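Boards > House & Home > Bathrooms > Counter clutter and the war over the toothpaste
Filed under: Storage, Small Spaces, Domestic Disputes

mowat_a
We have one bathroom, one vanity, and four people with opinions. The vanity top is 28 inches wide, and every night I clear it, and every morning it looks like a drugstore fell over. I want everything off the counter. My husband says toothpaste lives by the sink and that a drawer is where toothpaste goes to be forgotten. Who is right, and please say me.

galbraith_j
You. Drawer organizer, shallow one. We have the Jollico trays and they've survived two kids and a curling iron.

dunbar60
Your husband is right. I've tried the drawer. There is now a geological layer in the bottom of it, mint on top, something older underneath. A tube wants to stand in a cup in the open air where you can keep an eye on it.

mowat_a
A cup! We had a cup. Have you looked in the bottom of your cup?

dunbar60
I have a policy of not looking in the bottom of the cup.

ljungberg.i
Cup person too, but it goes through the dishwasher on Sundays. Big tubes are the real trouble. My mother buys the giant family size from the Asian grocery and it won't stay upright in anything. It just leans over slowly, like an uncle after lunch.

I'm also for pale walls in a small bathroom, while we're at it. Ours was dark green when we moved in and you could lose a toothbrush in there for a week. A few pictures:

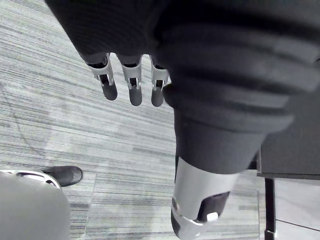
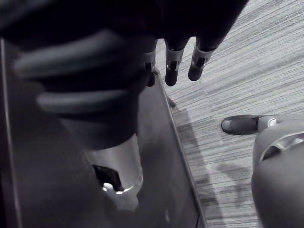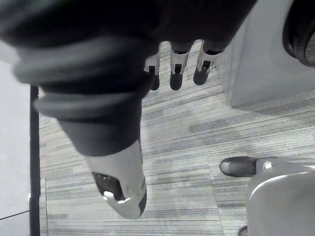
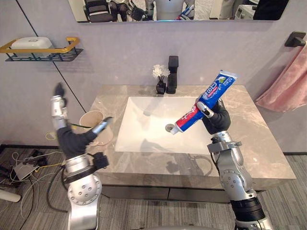 Last one: grey-lavender wall, white sink, beige cup, big blue and red tube.

galbraith_j
Oh, I like that wall. Is it more gray or more purple in person? I painted our hall a "gray" in April that turned out to be the color of a grape popsicle, and I have to walk down it every day.

ljungberg.i
It changes with the bulb. Get a sample pot and look at it at night with the lights on before you buy a gallon. The Vustano chart has several in that family and they all look identical until you get them home.

fsuth
Going to disagree with everybody. The problem is the sink. If you have a flat rim wide enough to put things on, people will put things on it. We replaced ours with a Jardine that slopes on all sides and now everything slides into the bowl, which has been an education for the whole household.

dunbar60
So your solution is that the toothpaste lives in the sink.

fsuth
Briefly. Then somebody gets tired of fishing it out and puts it away. It took my teenagers 10 days.

mowat_a
I'm not replacing a sink to win an argument. (I priced it. I'm not replacing a sink to win an argument.)

galbraith_j
Wall-mounted dispenser? Vastach makes one you load the tube into, cap end down, and push a lever. Ours was $8 on clearance.

dunbar60
Ours came off the wall and took the paint with it. Adhesive strips and steam don't get along. It also holds back a good inch of paste at the end, so you need to take the tube out and squeeze it by hand like a peasant anyway.

ljungberg.i
Were they the foam strips? Wipe the wall with rubbing alcohol first and leave it overnight before you hang any weight on it. Mine has held for almost 60 weeks, and yes, I know how that sounds.

fsuth
Mowat, do you squeeze from the bottom or the middle? I think we should have asked this before taking sides.

mowat_a
Middle.

dunbar60
I'd like it noted that I supported the husband from the start.

galbraith_j
Withdrawing my vote pending further information.

mowat_a
Fine. Update -- we have agreed on a shelf inside the cabinet door, at eye level, cap down, no cup. He is building it himself this weekend. He has borrowed a level from my brother and is already calling it "the unit."

fsuth
Check that the door still closes with the tube on it. Measure the big tube and not the travel one.

mowat_a
Going to go measure the big tube.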